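Vukelo forum > Software > Perception and planning
Thread: wrist fisheye drift, drawer pulls going sideways

trultod_archie
posting from the bench so excuse the mess. Running the handheld gripper demos through Vukelo 2 into Bonsu, doors are fine, drawers are rubbish. Replayed trajectory comes off the pull axis halfway out.
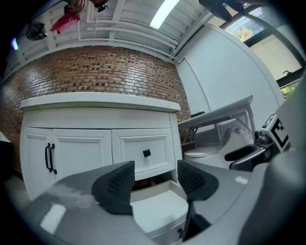
Pose is fisheye SLAM, marker cube only used for the gripper width and a sanity check. 141 demos in. Loop closure looks clean in the log. Any ideas before I recalibrate the whole lot?

iulian_d
which camera model? if you're on plain radtan with that much curvature your edges are garbage. Countertop edge in your pic is a proper arc, undistort it and see if it comes out straight all the way across. Mine didn't.

trultod_archie
Kannala-Brandt, four coeffs. Reproj error looked ok but I'll check the edges

svetozar.o
Don't think it's intrinsics. Brick wall gives you heaps of features but it's a repeating pattern, courses all look alike. Matcher slips one brick over and the optimiser happily absorbs it. Had this at Trultodberg on a tiled wall, took us until October to find it. Tighten the ratio test, mask the wall and rerun.

iulian_d
disagree, a one brick slip would be a jump and he's describing slow drift. Mask the wall and you're left with a white cabinet, white drawer, white side wall. Tracker will starve

svetozar.o
Depends how hard the IMU prior is pulling. Ours smeared it over 900 frames, looked exactly like drift.

iveta_s
mask the gripper first!! Housing takes up the whole bottom of the view plus up the right side, and there's glare on it. Glare patches get picked up as corners and they move with the light, not the room. Same for the fingers. And the hand with the pink cloth up top left, dynamic stuff like that needs to go too. Static mask for the gripper, person segmenter for the rest

trultod_archie
@iveta_s static mask is in but it's from the old housing. hadn't thought of that. bugger

iveta_s
well there you go. maybe

a_kopecky
Separate thing. Are you letting the policy output full 6-DoF during the pull? Fit the prismatic axis from the first bit of travel and project onto it, leave some compliance sideways. Over 3000 pulls on our side with that in the Staltine controller and pose noise mostly stopped mattering.

svetozar.o
That hides the bug tho. He'll hit it again on the doors.

a_kopecky
Doors are a hinge fit, same trick. I'd do both, fix the mask AND constrain.

trultod_archie
ok. new mask drawn, rerunning SLAM on the drawer demos now. Undistorted edge is straight in the middle, slight bend out at the left -- so iulian might be half right as well. Wall mask after that if it still wanders. Will post the plots

iulian_d
half right is fine by me. post the residuals by radius too, not just the mean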